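Weekend Baker Wanted at the Sawatzky Tea Rooms, Prukville

Do you bake the sort of cake people ask about afterwards? We would love to hear from you. 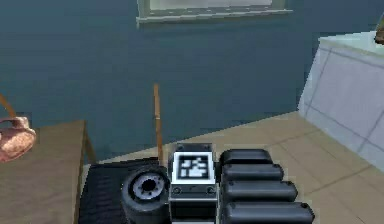

We are a small tea room at the top of Cuma Street, open all year and busiest on Saturdays, when the walkers come down off the hill wanting scones and the bell ringers come in wanting everything else. Our present baker is moving to the coast at the end of the summer (we are trying to be brave about it), and so we are looking for somebody kind, steady and fond of an early start to take over the weekend baking from October.

The job is two mornings a week, Saturday and Sunday, starting at six and finishing by noon, with a proper breakfast in the middle. You would be making scones, a fruit loaf, a tray bake and three large cakes each day, and at least one of those cakes needs to be made without gluten. Beyond that the choice is very much yours! If your grandmother had a ginger cake that everyone fought over, we want it on the counter.

You don't need a certificate. Plenty of good bakers have learned at home, and we would far sooner taste your lemon drizzle than read about it. You do need to be comfortable baking in quantity and happy to keep a tidy kitchen, and you'll have to be able to get to Prukville under your own steam, as the first bus on a Sunday doesn't reach us until half past nine. If you haven't done a food hygiene course we will pay for one, and you can do it in your working hours.

Pay is 485 pounds a month, with paid holiday on top and a share of the tips, which in August can be very nice indeed. We close for a fortnight after Christmas. There is parking in the yard behind Nikel Hardware, who are good neighbours and only ask that you leave their gate clear for deliveries.

To apply, please write us a letter or drop a note through the door telling us a little about yourself and what you like to bake. No forms, and it needn't be long. We will invite a few people in for a trial morning, which is paid, and you'll go home with whatever is left over.

We'd be glad to have your letter as soon as you can manage it, and we will reply to everyone who writes.

Posted Wednesday, July 7, 2021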